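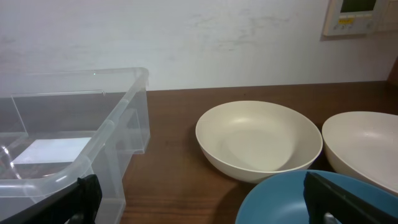
Lenotdale Shared Workshop Opens Its Kitchen-Table Robot Build to the Public

LENOTDALE – The members of the Lenotdale Shared Workshop are very happy to announce that Tralunel, the two-fingered robot arm they have been building together in the evenings, will have its first open bench in April, and that the full plans, parts list and build notes will be free for anyone to take home and use.

Tralunel is a tabletop arm made for ordinary household jobs, the small ones that most of us do without thinking while the kettle is on. Its first job is tidying dishes. The practice setup is a plain one, with a clear plastic storage bin on a wooden table and three bowls, two of them cream and one a teal blue, and the arm's task is to bring the bowls over to the bin one at a time and set them down inside. It sounds like very little, and the builders will be the first to tell you how many evenings can go into very little.

"We started out with blocks, because everybody starts out with blocks," said Parveen Ekanayake, who leads the build. "Then Kumudini said she didn't own any blocks and had no plans to, but she did have a sink full of bowls, and that was pretty much the end of the discussion. A bowl is a lovely problem. You can take it by the rim or by the side, it rolls if you nudge it wrong, and every shape wants something a bit different from you."

The gripper has two matte black fingers with rounded tips, and it has been through five versions to get to where it is now. A small camera rides at the wrist and looks out past the fingers, so the arm sees its work from close up. The clear bin was a deliberate choice and, for a while, an unpopular one. Reflections along the edges and the wood showing through the walls gave the vision software a good deal of trouble, and there was talk of swapping in a solid one.

"I wanted to keep it," said Boyang Tan, who wrote most of the software. "People have clear bins at home! If the arm can only work with the bin we like best, then we've built something for us and not for them. So we went back and collected more practice runs, and then more again, and I will admit I got tired of looking at that bin."

The group has now recorded 337 practice runs with the bowls, each guided by hand by a member of the workshop and saved with notes on what went well and what didn't. All of them will be released with the plans. A home builder who has never trained a robot before should be able to load the runs, follow the guide and have something to watch by the end of a weekend – a long weekend, perhaps, if the wiring is new to you.

Tralunel can lift up to 62 grams more than the previous version, thanks to a stiffer wrist joint designed by Vanderleia Bittencourt and cut on the workshop's own machines. The controller board comes from Grellum, a small electronics shop in town that has been generous with both its time and its spare connectors.

At the open bench, visitors can guide the arm through a run of their own, take a close look at the fingers and ask the builders anything they please. Children are welcome with a grown-up. Anyone with a half-finished arm at home is warmly encouraged to bring it along, in whatever state it may be in, and there will be bench space and tools for repairs. A second task, stacking the bowls, is planned for later in the year under the working name Idahosa.

Entry is free. To reserve bench space or ask for a printed copy of the build guide, please write to Otis Szabo, care of the Lenotdale Shared Workshop.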